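Spiders coming in already??
Posted in House & Garden

mossybrick
Third one since Saturday and its only August. Is it me or are they early this year?
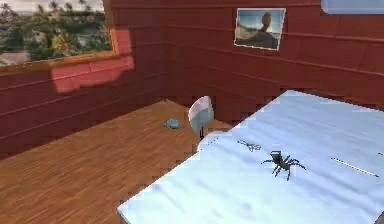
Dark grey, eight legs, white table. You get the idea

Hikness_Pete
Not early. Males go wandering late summer looking for a mate, same every year. Leave them be.

ljubica_g
Conkers on the windowsills. My gran swore by it, we had none in the Trostitz house.

Hikness_Pete
Conkers do nothing. Old wives tale

ljubica_g
Well it worked for us - 20 years of it. Peppermint oil as well, few drops in water.

tinroof
Don't use peppermint if you've got cats. And seal the gap under the back door, mine was 2 cm, you could of posted a mouse through it. Brush strip sorted most of it.

mossybrick
No cats. Will look at the door tonight. Not keen on killing them tbh, glass and card so far

Hikness_Pete
Put them in the shed then, not the lawn. House spiders dont do well outside.

ljubica_g
Still getting my conkers in September Pete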